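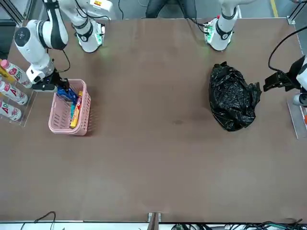
Nustine Set-up Guide, Issue 14

Home | Guides | Downloads | Forum

Section 5. Recording bagging demonstrations

This section covers the basket-to-bag task used in our two-arm imitation learning tests. Finish arm calibration (Section 4) before you start.

1. Power both arms and wait for the green light at each base.

2. Set the basket within reach of the right arm. Place the bag on the side of the left arm. Leave the bag crumpled. Policies trained only on flat, opened bags did poorly in our April tests.

3. Put the items in the basket at mixed angles. Change the layout after every 20 episodes.
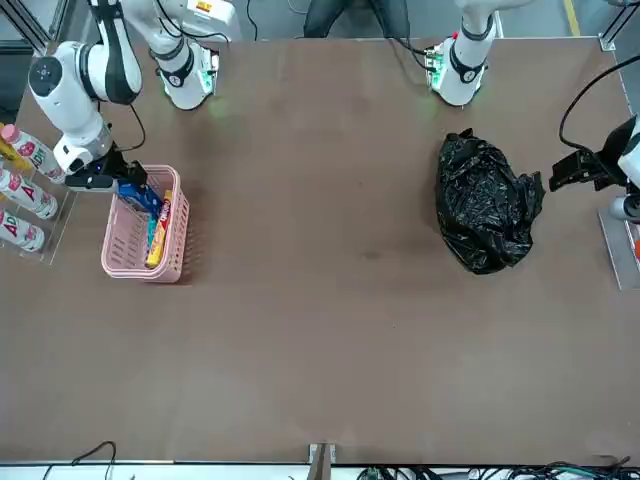

4. Start both recorders, then move the arms. Keep each episode under 400 time steps. Discard any episode in which an item leaves the table.

CAUTION: Keep hands out of the reach of both arms while a recorder is running. Use the stop button before you move an item by hand.

5. Save the episode and label it "pass" or "fail." Keep the failures. The Luvarley trainer uses them to fit its success score.
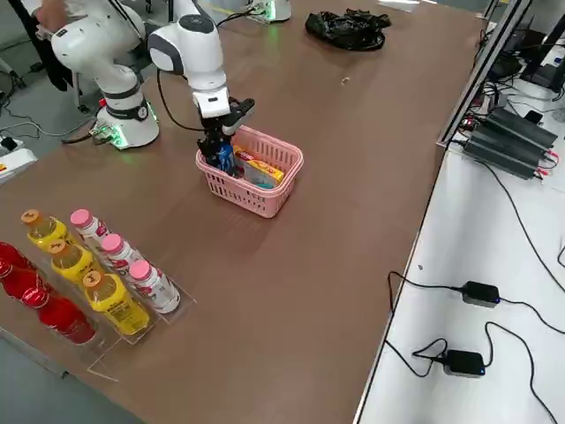 Camera placement has more effect on the result than the number of episodes. Our first set had 326 episodes from one view, and the policy often closed the gripper too early on items near a basket wall. Add a second view from another side of the table. It should take in the whole basket, the bag and the drinks rack, with its red, yellow and white bottles, so that one view can serve the bagging and the bottle tasks. Lock the mount and do not move it until the set is complete.

NOTE: If the two views drift out of sync, restart both recorders. Do not trim the files by hand.

Next: Section 6, Training

Shares 14 | Comments 3

Haiyan Liao
Does the layout change in step 3 apply to the bag too, or just the items?

Nelly Huanca
Both. I shift the bag a little each time I reset the basket.

eskildsen_lab
Second view fixed our early closing. Thanks.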